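**Switching pharmacies with 7 prescriptions – all at once or one at a time?**

Posted in Pharmacy & Prescriptions, January 2022

Hi all! My mom is moving in with us in Gokdale and I've volunteered to get her medicines sorted (I love a project). She has seven regular prescriptions at a chain store 359 miles away, and they all run out on different days. I'd like to move everything to Szilágyi Pharmacy, the little independent near us. Do I call the old place or the new one? And can they line up the refill dates so I'm not driving over there every few days?

– Noémi Vida

---

**pellis_fan**

Call the new one. They do the transfer. Took 2 days for mine.

---

**Voken**

Oh, you're going to love having an independent! I moved my dad's over in November and it went so much better than I feared. Call the new pharmacy and give them the old store's phone number, your mom's date of birth, and the name and strength of each medicine, straight off the labels. They contact the old store for you. Do check on anything that's a controlled medicine, though – the rules are tighter on those and she may need a fresh prescription from her doctor. Same goes for anything with no refills left.

And yes, ask about lining up the dates! Ours calls it "med sync." The pharmacist picks one pickup day and does a few short fills to get everything to meet there. Check what her insurance does with copays on the short fills before you agree, as plans vary. Dad's plan was fine with it, and now I make one trip a month. One!
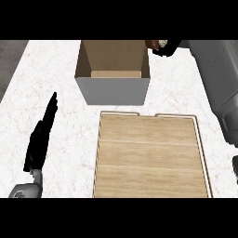 The other thing I'd do is go through her whole supply before the first sync, because the pharmacist will ask how many days she has left of each. Clear a stretch of kitchen counter and put an open cardboard box on it, one with nice high sides, then drop each bottle in once you've written down the name, the strength and the number of pills left. A pale marble-look counter with faint veins is pretty, but small white tablets vanish on it, so count onto a dark plate! Keep anything expired or discontinued out of the box and ask the pharmacy about take-back. Bring the list with you, over-the-counter stuff and vitamins included, and ask for a sit-down review. Ours caught two things that shouldn't have been taken at the same hour.

Start while she still has a couple of weeks in hand, and have fun with it!

---

**gokdale_reader**

Seconding Szilágyi, they're lovely on the phone. Ask about delivery too. I think it's only certain streets.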